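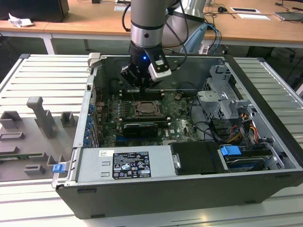

By the Fillitz shop, Platau | Updated 26 August 2026 | 4 min read

The Clikano Memorial Register

A good many families come to us after a service with a guest book that has already started to come apart, and they want to know if it can be saved. Sometimes it can. More often the pages were only glued in, the cover was padded cardboard, and the book was made to get through one afternoon and then live in a drawer. The Clikano was our answer to those phone calls, and it's still the book we're proudest of.

It is a sewn register for a funeral, visitation or graveside service, with room for 1,820 names if people keep to one line each. They won't, of course. Somebody always takes four lines to tell you how they knew your dad from the feed store, and those are the entries you'll go back and read, so please don't put up a little sign asking folks to be brief!

Behind the signing pages there are 30 more, printed very lightly, for the things that tend to get scattered. You'll find space for the full obituary as it ran in the paper, the order of service, the names of the pallbearers, the hymns, who sent flowers, and the cemetery with its section and plot. There is a fold-out family page too, which goes back to great-grandparents and has a place for maiden names. If you have ever tried to find out where a great-aunt was buried from nothing but a newspaper clipping with the date trimmed off, you'll know why we fussed over that part.

The paper is a warm cream stock, heavy enough that a regular ballpoint won't press through to the other side. Felt-tip pens do bleed a bit. We send two ballpoints in the box, and we'd suggest putting both out on the table, with one at each end – the line moves faster and people feel less watched.

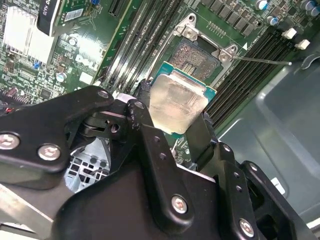 The nameplate on the cover is metal, set into a shallow recess so the edges don't catch on a sleeve or a purse strap. It comes in silver or a soft bronze color, engraved with a name and two dates, or just a name if you'd like to leave the dates inside. We're asked a lot about fingerprints. The processor in the photo has a silver metal top with a smudged, matte finish and some faint streaks, and if that sort of look would bother you on the front of a register, choose bronze, which hides handling far better. Silver is lovely on the day, but it likes a wipe with a dry, soft cloth before you put it away. Please don't use polish on either one, as it creeps under the plate and stains the cloth.

Covers are bound in book cloth. We keep four colors on the shelf: gray, navy, dark green and a brown we call Bermúdez, after the bindery where we first learned to sew a book properly. The brown is the most popular by a long way, and it's the one that runs out, usually right after the holidays.

Engraving takes 10 working days. We know that's no help at all when the service is on the weekend, so we'll happily send the register right away with a plain plate, and you can mail that plate back to us afterward to have it engraved. Two small screws hold it on, and a screwdriver is tucked into the back pocket of the box.

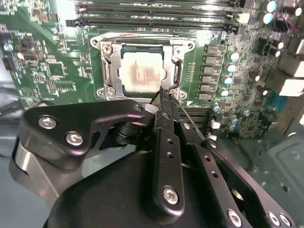

You'll want to take your time with the wording before you send the plate in. Check the spelling against something official, and ask an older relative about the middle name, which may have been spelled three ways over a lifetime. We engrave just what is written on the order slip, accents included, and we'll send a proof if you check the box for it.

Extra signing pages can't be added later, I'm afraid, with the book being sewn, but a second volume can be ordered to match. For a very large service we'd go ahead and order the pair.

Comments

Reader: Used ours for my mother in the green. The family page started an argument about my grandfather's birthplace that we're still having, so I'd say it works.

Reader: Is there one with fewer pages? We only expect a small group at the graveside.

Fillitz shop: Not at present, but we hope to have a slimmer one in September.

Reader: Mailed the plate back for engraving and it came home looking beautiful. The brown is darker than it looks online.

Related items

Clikano Second Volume
Fillitz Keepsake Box for Cards and Clippings
Replacement Nameplate, Silver or Bronze
Obituary Sleeves, Letter Size
Platau Table Stand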